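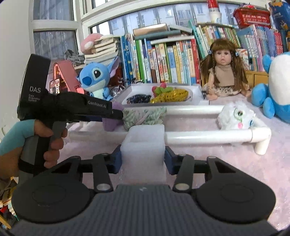 7월 현장 수다: 손목으로 가르치는 중입니다

지난 호에 원격조종 리그 이야기를 너무 길게 썼더니 답장이 꽤 왔어요. 제일 많았던 질문이 "그래서 손에 드는 그리퍼로 찍는 건 뭐가 다른데요?"였습니다. 마침 요즘 제가 하루 종일 하는 일이 그거라서(오른쪽 손목에 파스 붙이고 쓰는 중이에요) 이번 호는 통째로 그 얘기를 하겠습니다. 장비 사양 비교 같은 건 기대하지 마시고요, 그냥 찍는 사람이 느낀 것들입니다.

저는 Povier에서 시연 데이터를 모으는 일을 합니다. 로봇한테 보여줄 동작을 사람이 먼저 해 보이는 거죠. 작년까지는 거의 원격조종이었어요. 책상 두 개를 붙여 놓고 한쪽에서 제가 조종용 팔을 잡고 움직이면 맞은편 로봇 팔이 따라 하는 방식요. 정확하긴 한데 로봇이 있는 곳에서밖에 못 찍습니다. 로봇 팔은 무겁고, 받침대는 더 무겁고, 엘리베이터 없는 건물이면 그날 하루가 끝나요. 그래서 올해 시작한 Bozkurt 프로젝트는 처음부터 손에 드는 그리퍼로 가기로 했습니다. 이름은 거창하지만 하는 일은 소박해요. 집 안의 물건을 집고, 옮기고, 제자리에 놓기. 그게 다입니다.

이번 달 목표는 시연 2000개였습니다. 지금 이 글을 쓰는 오후 4시 기준으로 녹화한 게 2815개예요! 와 초과 달성이네 하고 박수 치시기 전에, 이건 검수 전 숫자라는 걸 말씀드려야겠네요. 그중 193개는 제가 벌써 버렸습니다. 나머지도 아직 다 못 봤고요. 버린 것들의 대부분은 시작 버튼을 늦게 눌러서 첫 동작이 날아간 것, 그리고 물건을 놓자마자 성급하게 끊어 버린 것입니다. 둘 다 제 잘못이라 장비 탓도 못 합니다.

손에 드는 방식의 제일 큰 장점은 빠르다는 거예요. 정말 빠릅니다. 원격조종으로는 인형 하나 집어서 옆으로 옮기는 데 숨을 몇 번이나 고르면서 했거든요. 힘이 손에 안 느껴지니까 자꾸 허공에서 망설이게 돼요. 손에 직접 들고 하면 턱이 물건에 닿는 느낌이 그대로 옵니다. 폭신한 걸 잡으면 폭신하게 밀리고, 딱딱한 걸 잡으면 딱 멈추고요. 그 느낌 때문에 제 동작이 자연스러워지고, 자연스러운 동작이 기록에 남습니다.

단점도 같은 자리에서 나와요. 너무 자연스러워져서 사람만 할 수 있는 동작을 해 버립니다. 저는 집다가 살짝 안 맞으면 손목을 휙 비틀어서 해결하는 버릇이 있는데, 그걸 로봇 팔에 옮기면 관절이 거기까지 안 가요. 처음 2주 동안 찍은 것 중에 이런 게 꽤 섞여 있었고, 로봇 쪽 팀에서 재생해 보고는 "이건 체조인데요"라는 메모를 달아 보냈습니다. 억울했지만 영상을 보니 체조가 맞더라고요.

그래서 요즘은 스스로 규칙을 정해 놓고 찍습니다. 새로 시작하는 분들이 종종 물어보셔서 적어 둘게요. 우리 팀 공식 지침은 따로 있고 이건 그냥 제 버전입니다.

첫째, 팔꿈치를 몸에 붙이지 않아요. 붙이면 편한데 움직임이 죄다 손목으로 몰립니다. 팔 전체로 다가가고, 손목은 마지막에만 조금 씁니다. 대신 어깨가 아파요. 쉬는 시간을 자주 넣으세요. 진짜로요.

둘째, 집기 직전에 한 박자 멈춥니다. 길게 멈출 필요는 없고 "자" 하고 속으로 말하는 정도. 예전엔 이걸 안 하고 스윽 집었는데, 나중에 구간을 나눌 때 접근이 어디서 끝나고 잡기가 어디서 시작되는지 제가 봐도 모르겠는 거예요. 다만 이 한 박자가 매번 너무 길면 로봇도 물건 앞에서 멍하니 서 있는 걸 배웁니다. 저희 로봇이 한동안 그랬어요. 컵 앞에서 명상을 하더라고요.

셋째, 잡는 방향을 바꿔 가며 찍어요. 사람은 한번 잘된 방법을 계속 쓰게 되잖아요. 저는 왼쪽에서 들어가는 걸 좋아해서, 일부러 오른쪽에서, 위에서, 조금 비스듬히 들어가는 걸 섞습니다. 메모지에 방향을 적어 놓고 하나씩 지우면서 해요. 종이에 줄 긋는 재미라도 있어야 오후를 버팁니다.

넷째, 실수했을 때 바로 끊지 않기. 이건 팀 안에서도 의견이 갈려요. 깨끗한 시연만 모으자는 쪽이 있고, 미끄러뜨렸다가 다시 집는 것도 모으자는 쪽이 있는데 저는 두 번째 쪽입니다. 로봇도 언젠가는 놓칠 거고, 그때 어떻게 해야 하는지 한 번은 봤어야죠. 단, 일부러 떨어뜨리는 건 티가 납니다. 제가 해 봤는데 연기가 너무 어색해서 폐기했어요.

물건 얘기도 좀 할게요. 제일 애먹는 건 역시 부드러운 것들입니다. 뜨개 천이나 봉제 인형은 잡을 때마다 모양이 달라져요. 같은 자리에 놓는다고 놓아도 주름이 다르고, 기댄 각도가 다르고, 귀가 접혀 있고요. 데이터로는 좋은 일이라는데 찍는 입장에서는 매번 새 문제를 푸는 기분이에요. 털이 있는 인형은 또 어디까지가 몸통이고 어디부터가 털인지 애매해서, 꽉 잡은 줄 알았는데 털만 잡고 있는 경우가 있습니다. 들어 올리면 스르륵 빠져요. 그 순간의 허탈함이란!

스펀지 블록처럼 네모나고 가벼운 건 쉬워 보이죠. 저도 그렇게 생각했어요. 그런데 가벼운 물건은 턱이 한쪽만 먼저 닿으면 그대로 밀려 버립니다. 양쪽이 거의 같이 닿게 가운데를 맞추는 게 은근히 어렵고, 며칠 하다 보면 손이 알아서 찾아가는데, 그 "손이 알아서"를 말로 설명하라고 하면 못 하겠어요. 그러니까 시연으로 가르치는 거겠지요. 말로 되면 코드로 썼을 테니까요.

파이프로 짠 낮은 틀 같은 게 있으면 난이도가 훅 올라갑니다. 틀 안에서 꺼낼 때는 들어갈 때보다 나올 때가 문제예요. 들어갈 때는 조심하거든요. 잡고 나면 마음이 놓여서 비스듬히 당기다가 툭 걸립니다. 저는 이제 위로 먼저 올리고 그다음에 옆으로 갑니다. 느려 보여도 이게 나아요.

배경 질문도 있었죠. "왜 깔끔한 흰 책상에서 안 찍어요?" 처음엔 그렇게 찍었습니다. 조명도 일정하고 좋았는데, 그렇게 배운 로봇을 책이 꽂혀 있고 장난감이 늘어선 방에 데려가니까 목표물을 못 찾고 두리번거리더라고요. 그 뒤로는 어수선한 데서 많이 찍습니다. 책장, 창문, 인형들, 다 그대로 두고요. 창문은 아직도 골치예요. 오전이랑 오후의 빛이 달라서 같은 물건이 다른 물건처럼 나옵니다. 저는 커튼을 치자고 했고 모델 쪽에서는 절대 치지 말라고 했고, 지금은 안 치고 있습니다. (제가 졌어요.)

배경을 자주 바꾸라는 말도 들었는데, 여기엔 요령이 하나 있어요. 전부 싹 바꾸려고 하면 지쳐서 하루에 얼마 못 찍습니다. 저는 목표물 옆에 있는 것만 조금씩 밀어 놓고, 뒤쪽은 며칠 단위로 손댑니다. 완벽한 방법은 아닐 텐데 체력과 타협한 결과라고 봐 주세요.

소프트웨어 얘기 잠깐. 기록 정리는 Fekby로 합니다. 저희가 안에서 쓰려고 만든 도구라 예쁘진 않아요. 이번 달에 바뀐 건 녹화가 끝나면 바로 궤적을 돌려 볼 수 있게 된 것. 전에는 저녁에 몰아서 올리고 다음 날 아침에야 망한 걸 알았거든요. 그리퍼 열림 값이 통째로 비어 있는데 오후 내내 신나게 찍은 날도 있었습니다. 그날 생각하면 지금도 속이 쓰려요. 이제는 묶음 하나 끝날 때마다 하나씩 골라 돌려 보고 넘어갑니다. 불만이 하나 있다면 태그 입력창이 엔터를 두 번 눌러야 저장된다는 건데, 고쳐 준다고 한 지 한참 됐습니다. 이 글 보고 계시죠?

태그 얘기가 나온 김에, 작업 이름은 처음에 정하고 절대 바꾸지 마세요. 저는 "옮기기"와 "놓기"를 섞어 썼다가 다 찾아서 고치느라 점심을 걸렀습니다. 두 단어가 다르다고 우기던 시절의 저를 만나면 해 주고 싶은 말이 많아요.

그럼 원격조종은 이제 안 쓰느냐, 그건 아니고요. Trodport 작업실에 있는 리그는 여전히 돌아갑니다. 두 팔을 같이 써야 하는 일, 그리고 로봇의 몸이 어디까지 닿는지가 중요한 일은 거기서 찍어요. 손에 드는 장비로 많이 모으고, 로봇으로 직접 찍은 걸 조금 섞는 게 지금 저희 방식입니다. 비율은 계속 만지작거리는 중이라 자신 있게 이거다 하고 말씀은 못 드리겠네요. 저번에 로봇 쪽 데이터를 늘렸더니 집는 건 좋아졌는데 놓는 게 나빠져서 다들 머리를 긁었어요. 왜 그런지 아직 모릅니다. 짐작 가는 분은 답장 주세요, 환영합니다!

몸 관리 얘기도 빼먹을 수가 없어요. 손에 드는 그리퍼는 잠깐 들면 가벼운데 반나절 들면 사람이 달라집니다. 방아쇠를 당기는 손가락이 먼저 뻐근해지고 그다음이 손목, 그다음이 어깨예요. 저는 한 묶음 찍고 내려놓고 물 마시고, 다음 묶음은 자세를 바꿔서 찍습니다. 앉아서 찍다가 서서 찍으면 시점도 달라지니까 데이터에도 나쁘지 않고요. 피곤할 때 찍은 시연은 나중에 보면 바로 알겠더라고요. 다가가는 길이 흔들리고, 놓을 때 거의 던집니다. 오후 늦게 찍은 걸 오전 것보다 꼼꼼히 검수하는 이유입니다.

지난 호에 "사람이 이렇게까지 일일이 해 줘야 하면 자동화가 맞느냐"고 물으신 분도 계셨어요. 저도 인형을 같은 쟁반으로 스무 번째 옮기다 보면 비슷한 생각을 합니다. 그런데 얼마 전에 로봇이, 제가 한 번도 안 찍은 물건 앞에서 위로 먼저 올리고 옆으로 빼는 걸 봤거든요. 제 버릇이잖아요, 그거. 기분이 묘했습니다. 뿌듯한데 좀 쑥스럽고. 놓기 직전에 살짝 머뭇거리는 것까지 닮아서 옆에서 다들 웃었어요. 그 머뭇거림은 다음 달에 고쳐 볼 생각입니다.

다음 호 예고를 하자면, 검수를 마치고 몇 개가 살아남았는지 숫자를 공개하겠습니다. 목표치 아래로 떨어지면 조용히 다시 찍고 있을 거예요. 그리고 서랍 열기를 시작합니다. 손잡이가 작은 서랍이 어렵다는 얘기를 벌써 여기저기서 들어서 겁이 좀 나네요. 혹시 손에 드는 그리퍼로 서랍을 찍어 본 분 계시면 손잡이에 뭘 감았는지, 아니면 그냥 버텼는지 알려 주세요. 이 메일에 답장하시면 저한테 바로 옵니다. 지난번에 손목 스트레칭 링크 보내 주신 분, 잘 쓰고 있어요. 파스는 아직 못 뗐지만요.

Povier 시연 데이터 팀에서 드림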